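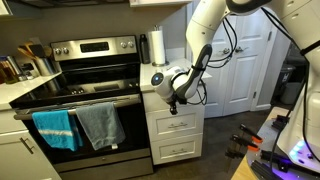 The range, with the drawers to one side.

4 Dec 2019

I have been trying to get a cheap rotary encoder to work as a dimmer knob for my bench lamp. The lamp is a strip of white LEDs driven through a MOSFET from a PWM pin, and that part has worked since February. Up to now I have been setting the brightness with a pot, which got scratchy and started making the lamp flicker when I leaned on the desk.

The encoder came from a mixed bag of parts I bought at the Skukcombe radio rally. It has five pins: ground, supply, switch, and the two outputs usually called A and B. As you turn the shaft, A and B open and close slightly out of step with each other. Whichever changes first tells you the direction. The sketch most people start with watches A, and when A changes it looks at B and adds or subtracts one.

I wired it up, opened the serial monitor and turned the knob 15 clicks to the right. The count went to almost 40, with a few steps backwards along the way.

The cause is contact bounce. Each contact is a bit of springy metal, and when it closes it rattles for a short time before it settles. The board is quick enough to see every rattle as a new change.
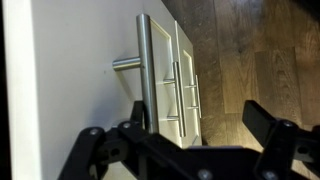 Do you need interrupts to read a rotary encoder?

Only if the rest of your loop is slow. If all it does is read two pins and set a PWM value, checking the pins every time round is fine. If you have delays in there, or you are writing to a display, you will miss steps and interrupts are the better choice.

My first go at fixing the bounce was a delay after each change. It helped when turning slowly, but if I spun the knob it lost clicks. Hafiz Jugah left a comment on my last post suggesting a small ceramic capacitor from each output to ground, so I tried that next. It was much better — most of the false steps went — but I still got the odd one in the wrong direction.

What fixed it was a lookup table. You keep the last state of A and B and the new state, and put them together to make a four-bit number. Some of those combinations are proper moves to the right, some are proper moves to the left, and the rest are either no change or impossible. The table holds 1, -1 or 0 for each one:

int8_t table[] = {0,-1,1,0,1,0,0,-1,-1,0,0,1,0,1,-1,0};

state = ((state << 2) | (digitalRead(pinA) << 1) | digitalRead(pinB)) & 0x0F;
count += table[state];

A rattling contact now adds one and takes one away again, so it cancels out. My encoder goes through four changes per click, so I divide the count by four before using it. If yours seems to go the wrong way, swap the two output wires over.

The whole sketch is 31 lines including the pin setup, and I have taken the capacitors off again to see if it copes without them. So far it does.
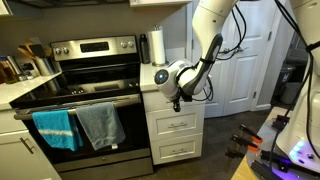 White cabinet drawers beside the stainless steel range.

The push switch in the shaft is still not connected. I want it to turn the lamp off and bring it back at the same brightness, which means saving the value before setting the PWM to zero. I also want to fix the steps at the low end, where one click makes a big jump in the light and the last few at the top make hardly any difference. A second table should sort that out. I'll put the full code up when both are done.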